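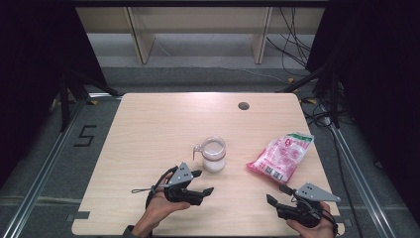 2 min read

Setareh Kazemi is halfway through a sentence about oats when she gets up to check the fridge. She runs Lernura, a shared-table afternoon tea that meets every Wednesday, and she has opinions on jugs.

"Clear ones, always," she says, coming back. "You can see at a glance how much is left and no one has to lift a lid and peer in. I love a little short jug with a loop handle. A kid can manage it!"

Her rule for the table is a jug, something in a packet and plenty of bare wood. Pale timber is her favourite, and she likes rounded corners because she spent years walking her hip into the square ones at her last place, a café called Moradi.

I ask about the packets. Surely a host decants her snacks?

"Oh, I used to! Bowls everywhere, and then all the washing up." She laughs. "Now the bag goes straight down on the table. Pink and white, crumpled, whatever colour it comes in. It's cheerful. People reach for a bag when they'd be too polite to reach for a bowl."

The teas began with six people and one borrowed kettle. These days the regulars bring their own favourites, and Kazemi keeps a notebook of what went quickly and what came home again. Seaweed crackers are in the first column. Her own date slice, she admits, has appeared in both.

She is just as keen on the pouring. "Half full, or a bit under. Fill it to the rim and you'll be mopping before anyone's had a cuppa."

From March she hopes to add a morning table, with toast.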